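Chapter 7
Sorting, Grouping and the Trouble with "Same"

Draft text for class use, rev. 11/26/25

Before you start: read the first two pages of the Gromindale case at the back. Have paper handy. No calculator needed.

Words to know: category, attribute, rule, exception, catch-all, boundary case.

Everybody sorts. Mail, socks, the junk drawer, people at a party. Most of it happens so fast you never notice a rule being used. This chapter slows it down. We look at how a group gets made, what holds it together, and what to do with the thing that won't fit.

Start with a store. Emrys Bowen ran the hardware shop in Gromindale for most of his working life and kept 2808 different items on the shelves. One January he decided to reorganize. His first plan was by material: steel here, brass there, plastic by the door. Tidy on paper. Then customers came in wanting to hang a picture. Hook in one aisle, wire in another, wall plug by the door. Three stops for one small job. Complaints by lunch.

Second plan, by job. Hanging things, fixing pipes, painting. Better. But a screwdriver belongs to almost every job there is, so where does it go? Bowen put some in each section and then lost track of his stock. The third plan was a mix of the two, with a tools wall, and that one stuck.

Keep the store in mind. Nearly every problem in this chapter shows up in it somewhere.

7.1 Attributes

An attribute is anything you can say about a thing that could also be said, or denied, about another thing. Color. Weight. Price. Who made it. Whether it floats. A single object has more attributes than you could ever list, and a sort uses one or two of them and throws the rest away. Thats the part students skip over. Choosing an attribute means ignoring others, and the ones you ignore don't stop being true.

Take a bus ticket. A driver cares about the date and the zone. A collector cares about the printing. The recycling plant cares that it's paper. Same ticket, three piles, all correct.

So the question "is this sorted right?" has no answer until you know what the sort is for. Write the purpose down first. One line is plenty. 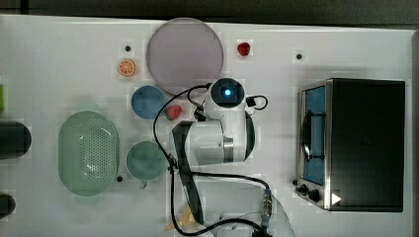 A rule is an attribute turned into an instruction. "Color" is an attribute. "Red things in the left tray, everything else in the right" is a rule, and a person who has never met you could follow it. Try it on a tabletop. The two strawberries go left, the orange slice goes right, and so do both round plates, the big pale lavender-pink one and the smaller blue one. Done, and a bit silly – fruit and crockery in one tray. Now change the rule to "food left, dishes right" and only the orange slice has to move. Change it again, to "round things left," and you have an argument about the strawberries. Good. Arguments are where you find out the rule was loose.

7.2 Good rules, bad rules

A workable rule passes a simple test. Give it to two people in separate rooms with the same pile. Do they end up with the same groups? If yes, keep it. If no, look at the items they split on, as the trouble is nearly always a word in the rule that meant two things. "Large" is the usual culprit. "Old" is close behind. Swap in a measurement where you can.

Bhupendra Bansal tried this with the records office in Turkudow. Two clerks, one box of 41 letters, one rule: "file by subject." They agreed on most and split on 10. Every one of the 10 was about more than one subject, a rent dispute that was also a plumbing complaint and so on. The clerks were careful people. The rule just didn't say what to do with a letter that had two subjects. Bansal added a second line – "if two subjects, use the one mentioned first" – and ran the box again. Full agreement. Was the first-mentioned subject the most important one? Often not. But the letters could be found again, and finding them was the purpose.

Go back and reread that last bit. A rule can be a little dumb and still do its job.

7.3 The catch-all

Sooner or later somebody makes a group called Other. Or Misc. Or, in the Barros household accounts we use in Section 7.5, "Things." A catch-all is fine when it's small. When it grows it is telling you something, usually that a real group is hiding inside it.

Vanderleia Macedo, who taught from an early version of this chapter, has her class empty the catch-all once a term and try to pull one new group out of it. Just one. Her students nearly always manage it, and the new group tends to be obvious as soon as it has a name.

Names matter more than you'd expect. A group with a dull, clear name gets used. A group with a clever name gets forgotten, or filled with the wrong stuff.

7.4 Boundary cases

Is a tomato a fruit? Depends who is asking, the botanist or the cook. A boundary case is an item that two reasonable rules put in diffrent places, or that one rule can't place at all. Don't hide these. List them at the bottom of the page with the decision you made and a word or two on why. Alun Meredith calls this the "ruling list" and we'll use his term from here on.

Warm-up exercises

1. Pick a drawer at home. Write the rule it seems to follow. Find one item that breaks it.

2. Rewrite so that two strangers would agree: "Put the heavy books on the low shelf."

3. Bowen sold rope by the foot. Tools wall, or by job? Defend your choice in a short paragraph, then defend the other one.

4. Start a ruling list for exercise 1. Keep it, you will need it in Section 7.5.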